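Review: Drudus practice guide for hand-held gripper recording, second edition

Reviewed by Detlef Wunderlich, December 8, 2020

The Drudus guide is a 137-page ring-bound manual with a set of printed check cards. It sets out rules for teams who record household tasks with hand-held grippers and use the recordings to train robot arms. The first edition was little more than a list of forbidden acts. The second has been rewritten as a working standard, with numbered clauses, a record sheet for each station and an annex on marker tags.

I used it from March onwards at the Zirkbridge site, where we run kitchen and sink tasks with one operator per station. Riet Van Leeuwen kept the record sheets and applied the guide as written for the first 200 sessions. After that we permitted deviations, provided they were noted on the sheet.

Scope

The guide covers operator conduct, station layout, handling of the gripper, checks on the optics and tags, and the naming and rejection of recordings. It does not cover the arm that later repeats the task. Electrical safety gets a single page which refers the reader to local rules. A site with water at the station needs more than that, and we wrote our own supplement on sockets, trailing leads and distances from the basin.

Station layout

Clause 4 is the strongest part of the book. It divides the floor into a task zone, a standing zone and a background zone, and gives separate rules for each. The task zone may hold only the objects on the task card. The standing zone must be free of anything that an operator could step on while watching the gripper. The background zone may contain people and furniture, on condition that all persons in it have been told that recording is under way.

That last point was argued over in the first edition, which asked for screens on all sides. Screens made every recording look alike and blocked the route to the exit. The new text is better. It does leave one gap: upper floors and galleries that overlook a station are not mentioned, and it is unclear whether a person standing on one counts as being in the background zone. We treat them as though they do.

Cables are dealt with in clause 4.6. They may cross the floor only at right angles to a walkway and under a cover. The wording is plain and can be checked by anyone.

Gripper handling

Clause 5 requires the finger pads to be inspected before each session for cuts, dirt and lifting edges. Pads are to be wiped with a damp cloth and left to dry. The guide sets a replacement interval of 300 sessions. I consider this too generous for sink work, and too strict for dry folding tasks. An interval based on the type of task would be more useful, and the record sheet already has a column that could support it.

The rules on soft goods are new. A cloth must be taken by a single fold, must not be wound round the pad, and must be let go over the surface named on the task card. Cloths with metallic thread are placed in a separate class, with an instruction to check the tags and lens for glare under the station lights before recording. This is sound advice. Knitted scouring cloths also snag, so we added a pad check at the end of the session as well as at the beginning.
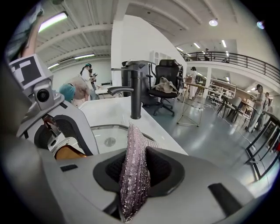 Marker tags and lenses

Annex B gives the rules for tags. They must lie flat, carry no tape across the printed area, and be replaced at the first sign of a curled corner. The lens is to be cleaned after the tag, with a different cloth. Sleeves must be kept clear of both, although the guide gives no figure for the distance. Van Leeuwen proposed a rule that cuffs be turned back to the elbow, and we adopted it.

I have one complaint. The tag check appears in Annex B and again on check card 2, and the order of the steps differs between them. The annex puts the flatness check first; the card puts it last. Operators follow the card.

Record sheets and software

The sheets are clear and fit on one side of paper. The companion program, called Demo, turns them into a searchable log. It is slow to open and will not accept a rejected recording without a reason code, and the codes do not include operator fatigue. We enter that as "other".

Comparison

The Thiele handbook is shorter and cheaper. It has a good chapter on consent and visitor notices, which Drudus covers in a paragraph. It has nothing on soft goods or pad wear. A site handling rigid objects only could manage with Thiele alone. We now keep both, and use the Thiele notice at the door.

Faults to be corrected

The index omits clause 7. The check cards are printed on uncoated stock and should be laminated before use near a sink. Clause 5.3 refers to a table that is not in the book; Drudus supplied it on request.

Rating

Four out of five. Recommended for sites with more than one station. Order the cards separately if the manual is to be shared, as only one set is included.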